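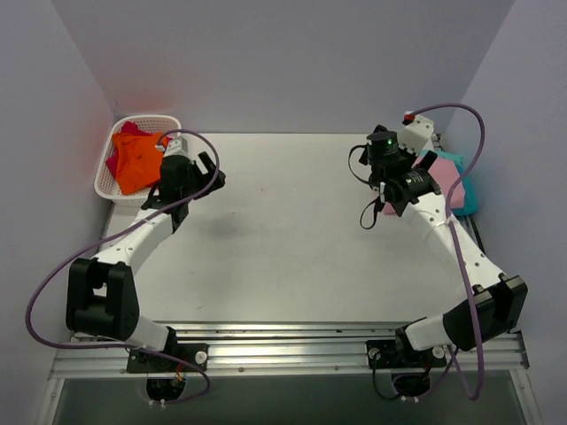
Flindard cable snag fault

The Flindard cable snag fault was a recurring failure in a pair of table-mounted robotic arms used for cloth folding at the Vasto automation laboratory. The external cable of one arm caught on its own elbow joint during long reaches, pulled tight, and caused the arm to stop or drop what it was holding. The fault was first logged in February and was the subject of an internal safety review issued on Apr 19, 2022. The review led to changes in cable routing, stop behavior and operator access at all Flindard stations.

Background

The Flindard station is a two-armed work cell developed at Vasto for handling soft goods. Both arms are fixed to an aluminum rail along the near edge of a white table, with walls on the other three sides. In the folding task, crumpled cloths are taken from a perforated basket at the back left, spread in the middle of the table, folded, and stacked at the back right. The cloths are brightly colored so that they stand out against the table.

The arms are supplied by Jellia. Their cables run outside the arm segments, in loops that leave slack for the wrist to turn. The layout was chosen by the project's first mechanical lead, Teodor Chmielewska, who favored it for ease of repair. A damaged cable could be replaced in a few minutes without opening the joints. An earlier station, known as Ostrowski, had used cables clipped closely along each segment and had suffered frequent connector wear at the wrist.

Description of the fault

The fault occurred when an arm reached toward a far corner of the table and then turned its wrist while drawing back. Under these conditions the slack loop could drop behind the elbow joint. As the elbow closed, the cable was pinched between the joint housing and the adjoining segment. The controller read the added load as contact with the table and increased motor effort to complete the move.

Two outcomes were recorded. In the more common one, the load passed the set limit and the arm stopped in place with its gripper closed. In the other, the connector at the gripper lost contact before the limit was reached. The gripper then opened without a command while the rest of the arm continued along its path. The second outcome was treated as the more serious, as the station gave no warning and the other arm went on working.

In a test series of 198 folding cycles, the cable was pinched 20 times. The gripper connection was lost in 6 of these cases. All 6 involved the left arm, which makes the longer turning motion when lifting cloth out of the basket.

Incident and review

The review was opened after an incident in which operator Lena Duda reached over the rail to free a cloth from a stopped gripper. The arm had stopped under load and was not in its safe state. When the pinched cable came loose, the forearm sprang back toward the wall and struck her hand. She was treated for bruising and returned to work the same day.

The review was led by Wanda Marciniak, with technical testing by Khoa Mạc. It found that the cable loop was longer than the drawings allowed and that the excess had been added during a repair. It also found that the load limit had been raised on two occasions to reduce nuisance stops, and that neither change had been entered in the station log. The written procedure told operators to press the stop control before reaching into the work area, but did not state that an arm already at rest could still be under load.

Corrective measures

Four measures were adopted:

Cable loops were shortened to the drawn length, and a guide was fitted at each elbow.

The load limit was returned to its original value and placed under a password held by the station supervisor.

Loss of the gripper signal on either arm was made to stop both arms.

After any stop under load, the controller was set to release motor effort slowly before showing that the station was safe to enter.

Benvinda Pinheiro, who became supervisor of the Flindard stations after the review, added a cable check to the start of each shift. The check requires each arm to be moved by hand through its full reach with the power off.

Later use

A repeat of the test series with the guides fitted produced 4 cases of light cable contact and no loss of the gripper connection. External cables were kept on the Flindard stations. A proposal to route them inside the arm segments was set aside on grounds of cost, and was still listed as open in the project's maintenance plan.

See also

Ostrowski station
Protective stop
Cable management in robotic arms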